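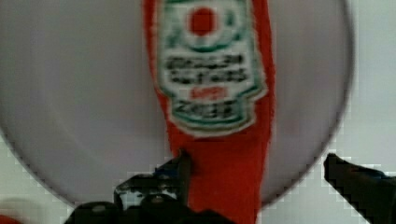 ## Shared rule on items lying on plates: comments before the August revision

**lgrimshaw** (moderator)

Members are asked to comment on section 26 of the Rulex handling guide. The proposed text reads:

> A bottle lying on a plate shall be treated as a separate item. The arm shall grip the bottle only, and shall not use the plate as a stop or guide.

Please state your site and the wording you would accept.

Lachlan Grimshaw

---

**bidberg_cell2**

Bidberg supports the first sentence. We object to the second. With a bottle on its side, one fingertip commonly makes contact before the other has closed, and the bottle may roll. A raised rim is a useful limit on that movement. We would replace "shall not" with "should not."

---

**pfeiffer_qa**

We disagree with the above. A rule that depends on the rim cannot be applied to flat plates, and an operator should not have to judge which plate is suitable. In our last review, 74 of 192 reported faults involved contact with an item other than the target.

The layout should also be covered. A table may hold a ketchup bottle on a clear glass plate, with a banana close to the cap end and cups and a second plate nearer the arm. 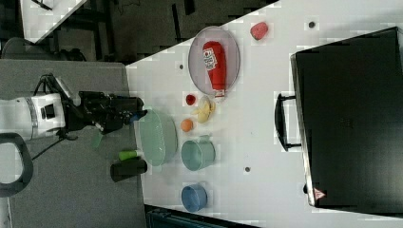

Under the present text, the clearance between the target and its neighbors is left to each site. Pfeiffer requests a stated minimum, measured with the gripper fully open.

---

**fullness_ops**

Agreed on clearance. We do not agree that the fault count settles the rim question, as it does not separate plates from other items. Could that breakdown be posted?

---

**pfeiffer_qa**

It can. Please see ticket 2996. Plates are listed under "supports," together with trays.

---

**bidberg_cell2**

Having read the ticket, we maintain our objection. Trays and plates should be counted separately before "shall" is adopted.

---

**lgrimshaw** (moderator)

The first sentence will go forward as written. The second is held until Pfeiffer supplies separate counts. Clearance will be drafted as a new clause, and sites should send their current minimums to me by direct message.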